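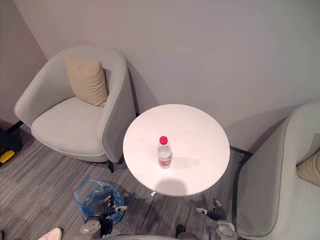 Section 4: Setting up an investment series

4.1 Purpose of this section

This section explains how to prepare a business investment series in the Kuusk workbook, from the loading of source figures to the release of a finished table. It applies to analysts at Estus and to partner offices in Luslow and Wemness that hold editing rights. Readers with viewing rights only should go to Section 7.

The terms used here have the following meanings.

Gross investment: all spending by firms on buildings, equipment and software in the period.

Capital consumption: the value of existing assets used up in the same period through wear, age or loss.

Net investment: gross investment less capital consumption.

4.2 Before you start

You will need:

the quarterly source file for the region concerned;
the current price index, rebased so that the reference year equals 100;
the asset life table issued each October;
a user name with editing rights.

Close any other copy of the workbook. Two editors cannot save to the same series, and the second set of changes will be lost without a warning.

4.3 Loading the source figures

1. Open the workbook and select Series, then New.

2. Enter the region code. The code for Luslow differs from the one used in the previous edition of this guide, and the old code is no longer accepted.

3. Select Load and choose the quarterly source file. A full file contains 2,035 rows. If the row total shown at the foot of the window is lower, stop and request a fresh copy.

4. Check that the currency and unit fields match the cover sheet. Files from Wemness are supplied in thousands and all others in millions.

5. Select Accept.

Note: Blank cells are read as missing values and shown with a dash. Do not type a zero in their place. A zero means that the firm reported no spending.

4.4 Entering capital consumption

1. Open the Assets tab and attach the asset life table.

2. For each asset group, confirm the service life in years. The standard life for office equipment is 8 years. Other lives are given in the table itself.

3. Choose the method of depreciation. Straight line is the default and should be kept unless the region has written approval for another method.

4. Select Calculate. Larger files may take several minutes, during which the workbook will not respond to the keyboard.

5. Compare the result with the same quarter of the previous year. Record any change of sign in the Remarks column, together with the cause if known.

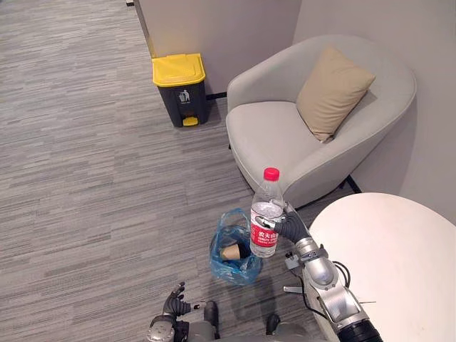

Bottle with a red cap and red label, and blue plastic bag.

Caution: Do not apply the price index before this stage is complete. Gross investment and capital consumption must both be in current prices when they are entered. Adjusting one and leaving the other produces a net figure that has no meaning, and the workbook cannot detect the error.

4.5 Adjusting for prices

1. Open the Prices tab and attach the index.

2. Confirm that the reference year reads 100 in all four quarters or, where the index is annual, in the single annual cell.

3. Select Deflate. The workbook creates a second table in constant prices and leaves the first unchanged.

4. Save both tables under the same series name.

Where separate indices exist for buildings and equipment, they should be attached to their own asset groups. A single general index may be used for older quarters.

4.6 Checking the series

Run the standard checks before sending the series for release. The workbook lists every value that fails, up to a limit of 300. If the list is full, correct the values shown and run the checks again.

A failed check does not always mean that a figure is wrong. One large project, such as the opening of a plant, can raise investment sharply in a small region. Keep the figure if it can be traced to a source, and mark it as confirmed.

Net investment may be negative. This shows that firms have spent less than the amount needed to replace the assets used up, and the figure should be released with its minus sign.

4.7 Release

1. Set the status of the series to Ready.

2. Send the reference number to Aušra Ozoliņš, Series Control, Estus.

3. Wait for written confirmation. Tables must not be quoted, charted or passed to other offices until it has been received.

After release the series is locked. Later corrections are made through the revision form described in Section 5.

Section last revised: Jun 22, 2024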